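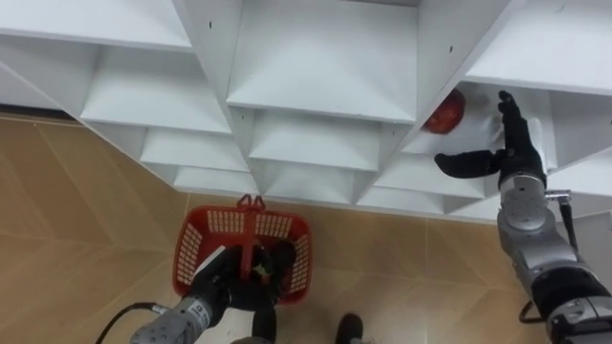 Keeping white shelves white

White furniture is very nice in the shop and more difficult at home. I have had white shelves in three flats now, and I write here the things I do to keep them clean, mostly for friends who ask me.

Dust first, always. If you put a damp cloth on dust, you make a grey paste, and it goes into the corners and stays there. I use a dry cotton cloth or a soft paintbrush, 3 cm wide, and I start from the top. After this comes the damp cloth. Warm water with two drops of washing-up liquid is enough for a normal week. Wring the cloth very well. Water which stands on a joint will go inside the board, and then the edge swells and you cannot repair it.

For black marks from shoes or bags, try a white school rubber before anything stronger. For pencil also. For felt pen I use a little spirit on cotton wool, but please try it first on the back side. The magic sponges do work, but they are a fine sandpaper, and on a shiny surface you will see a dull place afterwards when the sun is low.

Yellow spots are another story. Mine came from a candle of the Ludel brand, which I burned all October on the middle shelf. Baking soda paste made it lighter but did not take it away completely. Now a plant stands there. 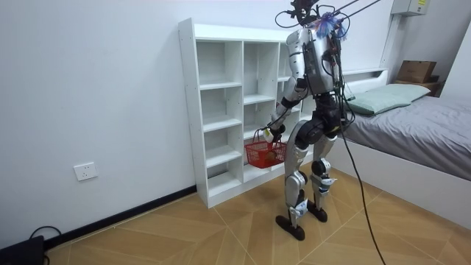

Small things should live in something with a handle, so that you can take all of it out at once when you clean. Before, I lifted every little box and pen separately and it took me the whole morning. Now it is 18 minutes with the vacuum cleaner included. Do not fill the baskets to the top, they scratch the shelf above when you pull them.

Fruit can stay on an open shelf, but put a saucer under it and look at it every day. Soft fruit leaves a brown ring, and on white this ring is for ever. Onions I keep in the dark.

For the floor in front of the shelf: if it is wood, stick felt under everything you move. The felt becomes hard with sand, so I change mine two times in a year. The cheap ones from Skullance hold better than the thick ones, I do not know why.

One more about screws. Open shelves become loose slowly, and you notice it only when they lean. Turn each screw a little in spring, by hand, without the electric screwdriver.

Last changed 27 Mar 2018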